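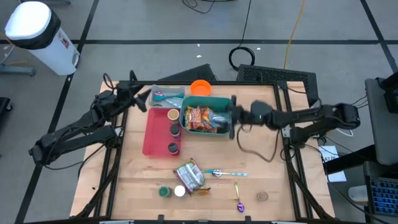 Selon Clémence Deschamps, la première chose à demander à la direction est la liste des gestes qui resteront confiés au personnel, poste par poste, avant toute discussion sur les effectifs. Sa remarque, publiée sous un précédent échange, nous conduit à soumettre le cas suivant à la communauté.

Automatisation d'un atelier de conditionnement : quelles obligations envers les opérateurs ?
Publié le 2021-06-21 par Altura

Notre établissement emploie 284 salariés. L'atelier concerné prépare des assortiments de sachets et de petits bocaux, aujourd'hui triés et mis en bac à la main par 33 personnes. La direction étudie l'installation de postes à deux bras robotisés à partir du mois d'octobre. Il est annoncé que les opérateurs deviendraient « superviseurs de poste », sans modification de leur classification. Nous souhaitons savoir si la consultation du CSE est requise dès la phase d'essai et si ce changement d'intitulé suppose un avenant au contrat de travail.

Treltasano
3 personnes ont trouvé cette réponse utile

L'introduction de nouvelles technologies relève de la consultation du comité social et économique, laquelle doit intervenir avant la décision. Lorsqu'un essai met déjà à contribution les salariés dans leurs conditions réelles de travail, il est prudent de ne pas attendre le déploiement. Dans une entreprise de cette taille, le comité peut également recourir à un expert habilité.

S'agissant de l'avenant, l'intitulé importe moins que le contenu des tâches. Passer du tri manuel à la surveillance de plusieurs postes, avec reprise des articles mal saisis et arrêt en cas d'anomalie, peut constituer une modification du contrat si les responsabilités changent de nature. Il convient de demander par écrit la fiche de poste, le nombre de postes surveillés par personne et le plan de formation. Le document unique d'évaluation des risques devra aussi être mis à jour.

Haque

Chez nous, la formation a duré 4 jours et c'était trop court. Prévoir du temps pour les incidents.

Kikenance

Je partage l'avis de Treltasano sur la consultation. Je signale toutefois que la charge mentale est rarement évaluée : la cadence n'est plus fixée par l'opérateur, et les interruptions se multiplient lors des changements de série. Nous avons obtenu une rotation entre surveillance et préparation des bacs, inscrite dans un accord d'atelier révisable chaque année.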